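Cold tea bottles: fridge door, or table next to the fridge?
Posted in Kitchens & Storage, 604 views

I make a batch of tea most evenings and pour it into old 500 ml drinks bottles. My other half says it's fine standing on the table overnight. I say we own a fridge. It's black tea, no milk, a bit of sugar. Who's right, and how do I get the grey marks off a white tabletop while I'm asking? 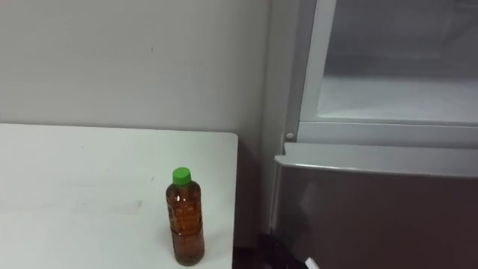
Tea on the table, fridge within reach.

uvance_kettle
You're right, sorry to your other half. Let it cool, then into the fridge within 2 hours, sugar or no sugar. I drink mine inside a couple of days. After that it goes cloudy and tastes like the inside of a flask. Don't lay the bottles down unless you trust the caps, and I speak as someone who has mopped out a salad drawer.

prarby12
just buy tea bags and a kettle?? works for me

Løken
White tables are a curse and I've had mine for 12 years, so I'm well past the optimism stage. Bicarb and a damp cloth will shift light scuffs, in small circles, then wipe with clean water and dry it. For a light grey smudge like the one just left of centre on yours, start with washing-up liquid in warm water, as it may only be grease. Anything more stubborn might need one of those white foam erasers, but try it somewhere out of sight first. Mine took the shine clean off a corner and I now keep a fruit bowl there permanently.
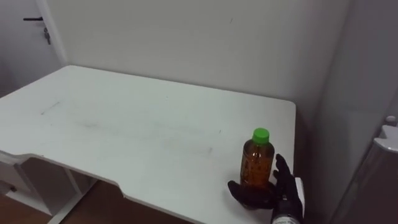

Reusing the bottles is where I'd be fussier. I gave up on mine after nearly a month of scrubbing with a brush that didn't reach the shoulders. A small one like yours, with the green screw cap, is hard to get into, and the thread inside the cap goes brown before anything else does. I've moved to a wide-necked Trondari jug. It's ugly and it leaks if you pour with any enthusiasm, but I can get my whole hand in it.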